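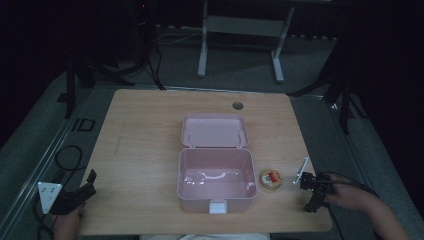

A pink box, a small round tin and two hand-held grippers at a work table.

How Do You Shop for a Robot?

If you want a new bike, you probably look at the price tag first. Grown-ups who buy robots do that too. Then they have to look at a lot of other price tags, because a robot needs more than a robot.

Paraskevi Sotiropoulos plans the equipment for a workshop called Plarkon. The people there want a robot that can put small things into boxes and close the lids. Before anyone orders it, Paraskevi has to write a budget. A budget is a plan for money. It lists what you need, what each thing costs, and how much you have to spend.

Start with the job

The first line in Paraskevi's notebook is not a price. It is a sentence: "Pick up a small object, put it in a box, shut the box." Everything on her list has to help with that job.

Writing the job down first saves money. A robot that can lift a refrigerator costs a lot more than one that can lift a tin. If all you need to lift is a tin, you would be paying for strength that you never use.

The hands

A gripper is the part of a robot that grabs. Some grippers have two fingers that squeeze together, a bit like kitchen tongs. Some use suction.

There are also grippers that a person can hold. The person does the job with the grippers, and a computer records how they move. Later, those recordings can be used to help teach a robot. This kind of practice can begin before the robot has been bought, so the grippers are near the top of the Plarkon list.

Parts that wear out

Think about the eraser on your pencil. It gets smaller and dirtier the more you use it. Gripper pads wear down too. They press against tables and boxes many times a day, and their edges get rough.

A worn pad may not hold things as well as a new one. So the budget needs a line for spare parts. Paraskevi wrote down 4 sets of spare pads at $38 a set. Multiply them and you get $152.
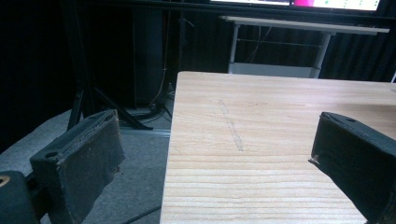
Scuffed black gripper pads at the edge of the table. One has a small torn bit on its front edge.

The things around the robot

Now look at what else a work area needs. A table, for a start. It should be flat and it shouldn't wobble. Stands can hold equipment up off the floor. A screen is useful when people want to check information without walking to another room.

Then there are cables. Electric machines need power, and many of them need to send information to a computer. Cables look cheap on a list, but a long list of cheap things can add up. Paraskevi put down 11 cables. She also added covers for places where people walk, so that no one trips.

She measured the room as well. A robot arm needs space to swing, and people need space to stay out of its way. If the robot doesn't fit, it doesn't matter how good the price is.

Things to practice with

A robot that packs boxes needs boxes to pack. It needs things to put in them, too. Plastic boxes with lids and little round tins are good for this. They don't cost much, and they aren't all the same shape, so there is plenty to learn.

Plarkon set aside $50 for practice objects. That is one of the smallest numbers in the whole budget.

Buy, rent or wait?

Paraskevi asked two companies for a quote. A quote is a letter that tells you what something would cost. Prurkus offered to sell a robot arm. Prutau offered to rent one out by the month.

Buying costs more on the first day, but then the robot is yours. Renting costs less at the start, and you can give the robot back. If you rent for a long time, though, you can end up paying more than the full price.

Nektarios Economou keeps track of the money at Plarkon. He wanted to know what would happen if something broke. The Prutau quote had repairs in it and the Prurkus quote did not — so he asked Prurkus to send a new one with repairs added. Now the two could be compared fairly.

They decided to rent first, starting in September. After that they will look at the numbers again.

Words to know

Budget: a plan for how to spend money.
Gripper: the part of a robot that grabs and holds.
Quote: a written offer that gives a price.
Spare part: an extra piece kept ready for when the old one wears out.

Try it yourself

Pick a job you would like a robot to do at home, such as sorting socks or feeding a cat. Write the job in one sentence. Then make a list of everything the robot would need, including power, space and spare parts. Ask an adult to help you look up some prices and add them together. Then cross out one thing you could do without, and add it up again.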